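Grip Safety Technician (fixed term, 12 months)
Grireletti, Astthorpe workshop

We are looking for someone who is good with their hands, patient with a fault that only shows up now and then, and happy to write down what they find in plain words. If you like taking things apart to see why they misbehave, you will enjoy this job very much!

First, the reason the post exists. In September one of our two-arm benches crushed a glass bulb during a handover. The first gripper had hold of the neck, the second came in to take the globe, and the closing force went well past its limit before the stop tripped. Glass went over the bench and the floor. The operator was wearing glasses and gloves and was not hurt, but she was standing closer than she should have been, and our own rules allowed it. We stopped all glass work that same afternoon.

When we went back through the logs we had 2372 handovers to look at, and 13 of them showed the same short spike in force. None of those had broken anything, so they had gone by without a report. We think the trouble lies somewhere between the force reading and the message that tells the second arm to slow down, but we have not pinned it down, and we would rather have a fresh pair of eyes on it than keep going round in circles.

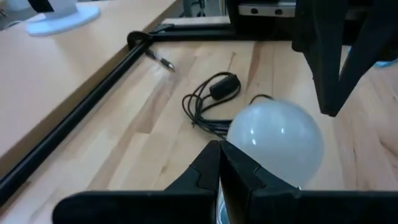
Glass work is running again at a much lower speed, with a wider keep-out line and a new stop button on each side of the bench. It is slow going. Your job would be to help us find the cause, prove the fix and get the speed back up safely.

What you would be doing

Running handover trials with bulbs and other fragile items, and keeping a proper log of each one
Checking and calibrating the force readings on both arms
Testing the stop circuit every morning before anyone starts work
Looking into every near miss, however small, and sharing what you find with the whole team
Rewriting our bench rules with the people who use them

What we need from you

Some experience with machinery, electronics or test work, paid or otherwise
Confidence in stopping a job when something looks wrong, whoever is waiting for it
Clear written English

Experience with robot arms is welcome but we can teach you. Séverine Le Goff, who leads the bench team, came to us from repairing sewing machines and learnt the arms here — so please don't be put off if your background is an odd one.

There are 9 of us in the workshop. Hours are full time, with an early finish on request, and one Saturday a month when we service the benches (you get the time back in the week). The controllers run Pliltusa, and you will have proper training on it before you work at a live bench.

To apply, send a CV and a page about a fault you once tracked down, or one that beat you, to Séverine Le Goff at Grireletti, Grewal Yard, Astthorpe. Interviews include a tour of the workshop and an hour at a bench with one of the team. Tell us if you need any changes made so that you can take part, and we will sort them out beforehand.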